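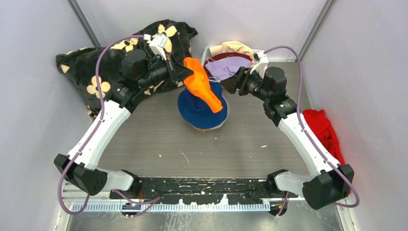

I spent most of September collecting demonstrations for the Follum project, and a few people have asked what that involves day to day. Mostly it is moving cloth and other soft things by hand control, over and over, and saving each run. The arms are a pair, one on each side, and both grippers have to meet in the middle for almost everything we record. Soft objects are the hard part. A towel never lands the same way twice, and a hat gives way when you push on it. The orange balloon-like thing on top of the blue bucket hat is a good test of that, as both of them change shape under the fingers. The white basket at the back holds three cloths, and it gets swapped out between sets.

Our target was 916 saved runs. We are at 439 after cleanup. I threw out 204 of them, mostly my own, for long pauses where I stopped to think. The model copies pauses. An early version would reach for a cloth, wait, and then wait some more.

Sorin Grecu does the labeling. He asked me to write down the start layout before each run, and I resisted this for a week. He was right. When we sorted the runs by layout, we found that the cloth was in the back left corner in far too many of them, so now I move things after every 3 runs.

Next up is folding. I have tried it a few times and my own folds are bad, so I need to practice before I save any.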